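Grip pads slipping on painted board – any ideas?
Shared Workshop Builds > Arms and Grippers

purnby_pete wrote:
Evening all, and sorry in advance for the length, my wife says I can't order a sandwich without a preamble. Some of you will remember the two-finger gripper I started in May on a bench at the Purnby workshop. It's finally on an arm and I'm very pleased with it, except for one thing. It picks up bare wood beautifully, but anything with a smooth face or a painted edge creeps downwards after 19 or 22 seconds. I've got flat rubber on the pads, cut from a bicycle inner tube. Do I need more squeeze, or different pads?

jeltum wrote:
More squeeze! Everyone is frightened of their servos. I had the same creeping on mine, turned the current limit up and it went away. Check your linkage screws while you're there, as mine had worked themselves slack and half the force was going into wobble.

El Sherbiny wrote:
I'd be careful with that advice, with respect to Jeltum, who has helped me more than once. If you squeeze a thin board harder with pads that don't sit flat, you only dig in at one corner and the board turns. I would change the surface first. Textured pads cost very little, and you can go back to the tube if you hate them.
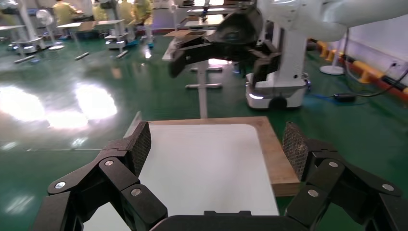
Posted by Amado Tagle, 17 Jul 2025

I'm with El Sherbiny on this one. Those are diamond-textured pads, one to each edge of the board, and you can see the right one leans outward a touch while the left stands upright. I used to fret terribly about that sort of thing and spent a whole evening filing brackets – never again. A small lean has never bothered me with a textured face, though I'd want it gone with smooth rubber. Do take hold of the wood and leave the white panel alone if you've a choice, Pete.

jeltum wrote:
Lovely pads, Amado, but that's a still photo, and it can't tell us whether the board stays put! I'd still like to see somebody hang a weight off it.

Amado Tagle wrote:
Fair point, and I wouldn't claim otherwise. On my own bench I've gone up to 25 newtons of squeeze before the fingers start to bow, and I've never needed that for a board.

zalus wrote:
Can I ask a beginner's question? Do you glue the texture on or screw it? I glued mine and it peeled off like a plaster.

Amado Tagle wrote:
Glue, but scuff the backing with 100 grit first, wipe it down and leave it clamped overnight. I'd bet you skipped the scuffing – I did too, the first time.

purnby_pete wrote:
Thank you all, this is marvellous. I'm going to do the pads first and then the screws, and I'll leave the current limit where it is for now (sorry Jeltum!). Does anyone know if the textured sheet comes in anything thicker than the usual? My fingers don't quite close.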